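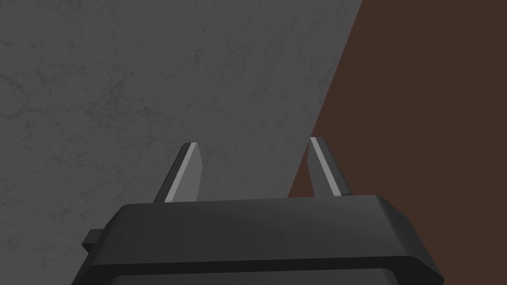

Ticket 2000 — Counter wipe task stalls before first pass
Opened by: Tarmo Lukoševičius
Component: Idance chore planner, Serkley kitchen sim
Status: open

OK so I'm back with this one, sorry! I ran the counter wipe 104 times overnight on the Lencho build and 88 of them finished. The other runs all quit the same way. The arm goes down over the gray stone-look top, fingers open, and then it just sits there until the timeout kills it. No error, no collision flag, nothing in the planner log after "approach ok".

Tried so far:
Timeout up to 15 seconds — same stall, only longer.
Swapped in the old Pescombe grasp config. Worse, so I put it back.
Restarted the sim between runs. No change.
Turned off the cloth physics and every run went through, which makes me think the planner is waiting on a cloth position it never gets.

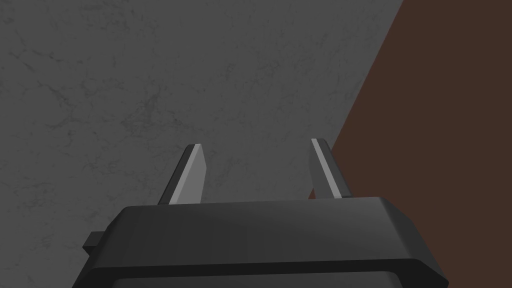

Can it be trusted with a real kitchen counter yet?

Not on its own. It'll do a clear, flat counter most of the time, but somebody has to be there to restart it, and at that point I'd have wiped the thing myself (twice, probably).

Update, 22nd March: added a retry on the cloth lookup and the first few runs look better. I want another full overnight batch before I call it. Folding towels is still parked until July, so please don't reassign that one to me yet — I've got the dish rack ticket too and it's a mess. Can someone with Serkley access send me the cloth settings from the last release? Mine got overwritten.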